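Plallora Two-Arm Sorting Kit: Your Questions
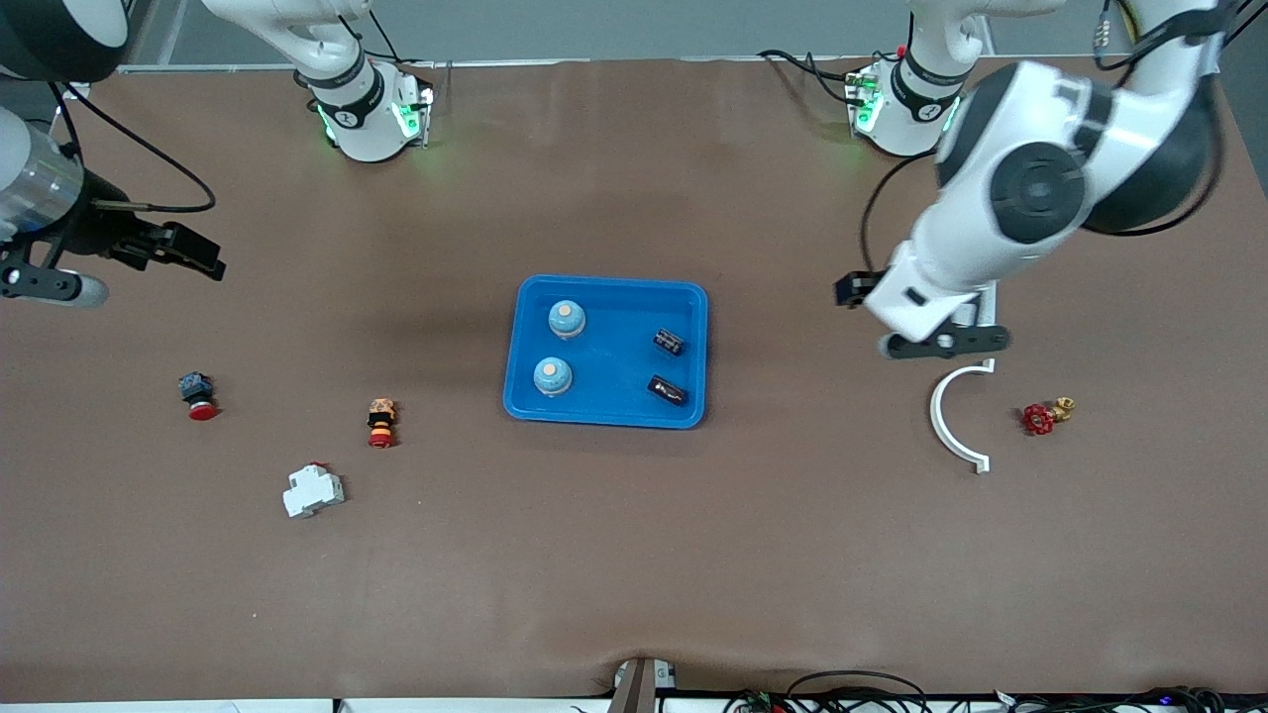

Parts sorting on the Plallora kit, with the blue tray between the two arms.

I'm Tahmineh Heydari, and I look after the Plallora kit at Nisach. I get the same emails over and over (keep them coming, I like them!), so I've put my answers in one place. Last updated in June.

What do I get in the box?
Two arms with their bases, two two-fingered grippers, the cables, the controller and a license for our software, Quintero. You bring the table and the computer. Trays and sample parts are sold separately, but most people raid their own spares drawer, and that works great.

How big a table do I need?
Bigger than you think! Both bases go along the far edge, and you want plenty of open surface in front of them so the arms can swing without bumping each other. A plain brown top like the one in the photo is fine. I'd stay away from glass or anything very shiny, because reflections can confuse the part finder.

What kinds of parts can it handle?
Small, solid stuff you could pick up between finger and thumb. I like a mixed bunch for practice: an emergency-stop button, a circuit breaker for a DIN rail, a valve with a red handwheel. They're all such different shapes that you find out pretty fast where your grip settings need work. Floppy things like bags and loose wire are a no for now, sorry.

Is there a weight limit?
Yes, 40 ounces per gripper. Please don't test it with your coffee mug. Fraser Cairns on our support desk has had that call.

Do the arms ever reach for the same thing?
They shouldn't. Quintero gives each arm its own side of the table and treats the tray in the middle as shared space, so one arm waits while the other is over it. You can move the line between the sides in the settings, and I usually nudge mine a little left.

Do I have to write code?
Nope. You guide an arm through a move by hand, save it, and drag the saved moves into order on the screen. If you do like to code, there's a Python library, and I use it myself for the fiddly jobs.

How long does setup take?
Give yourself an afternoon the first time. The calibration steps are the slow bit: there are 7 of them per arm, and you really can't skip any (I've tried).

What does the green light on the base mean?
Powered up and ready. If it's blinking, the arm is waiting for you to clear a message on the screen.

My cables keep getting in the way. Help?
Leave enough slack at the wrist for a full turn, then run the arms slowly through their whole range before you tie anything down. The Prendard cable clips fit our arms nicely if you want something neater.

How much is it?
The full kit is $3,152, with shipping extra. Schools get 40 percent off the Quintero renewal after the first year.

Can I buy just one arm?
Yes! Email me and I'll send you a quote. You can add the second arm later, though you'll need to run calibration again on both.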